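Two nights in Coltley, and I'd go back tomorrow

I finally used up my Koster points in April, and I'm so glad I picked Coltley over the coast. Our room was $175 a night with breakfast thrown in (get the potato pancakes!), and it sat right over the old market square, a short walk from pretty much everything we wanted to do.

Booking was easy enough. I went through Zovance, compared a few places, and found that staying midweek saved us 30 dollars a night — enough for a very nice dinner by the river. Parking is extra, so ask before you pull into the garage.

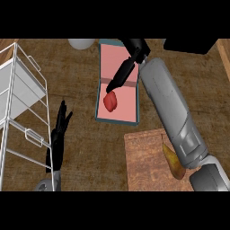

One reader wrote in to say that Gidirwood, 8 miles up the road, is the better base if you have kids, as the hotels there have pools and bigger family rooms. She may well be right! We only stopped there for lunch, but it was quieter and the streets were easier with a stroller.

If you're short on points, Koster lets you top up with 3000 at a time, and they showed up in my account the same afternoon. Just check the cancellation terms first — the cheapest rate at our hotel couldn't be changed at all.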